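Hardwax oil over pale timber without yellowing
Finishing and Repairs > Tabletops

birkanden_mk
Posts: 239
Refinishing a dining table, pale blond timber, bought second-hand under the Maes name. Factory lacquer is off, sanded to 150. I want to keep the colour as close to raw as possible. Current candidates are a white-tinted hardwax oil or a waterborne matte poly. The table gets daily use, including hot mugs. Opinions on which holds its colour?

Segers_M
Waterborne, two-part, matte. Oil of any kind will amber on a pale species, and the white pigment only masks it for the first year or two. Three coats, 320 between coats.

kvdl
Disagree with the above. Poly can't be spot repaired. When it wears through at the place settings you are back to stripping the whole top. Pigmented hardwax oil can be scuffed and recoated locally in an evening.

Segers_M
It can be recoated locally. Whether the patch matches in colour is a separate question. Mine didn't.

kvdl
What grit did you stop at? Above 150 the pigment has nothing to sit in and the patch reads darker.

Segers_M
180. Fair point, but the instructions on my tin allowed it.

Roos W
What is the species? If it's ash the open grain will take pigment unevenly and you'll see white lines. Maple or birch, less so.

birkanden_mk
Seller said ash, but I have doubts. The grain is too fine and the pores are hard to find even with a loupe. End grain under the apron didn't settle it.

Trundolwood
Do a sample board before anything else. Same grit sequence, same number of coats, then leave half of it covered on a windowsill for a month.

Here's mine, in pigmented oil.

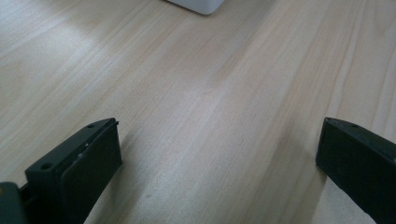 Two thin coats, buffed off after 17 minutes each, well inside the open time at my shed temperature. Sanded to 150 by machine, then by hand with the grain. The second coat matters more for stain resistance than for colour. Go thick and it stays tacky for days.

Segers_M
Colour is paler than I expected for oil. How old is the finish?

Trundolwood
Applied in June. I'd want a couple more years before claiming anything about ambering.

kvdl
Which is why the covered sample is worth doing.

birkanden_mk
Offcut from the apron is going on the sill tonight, oil on one end and poly on the other. Will post both.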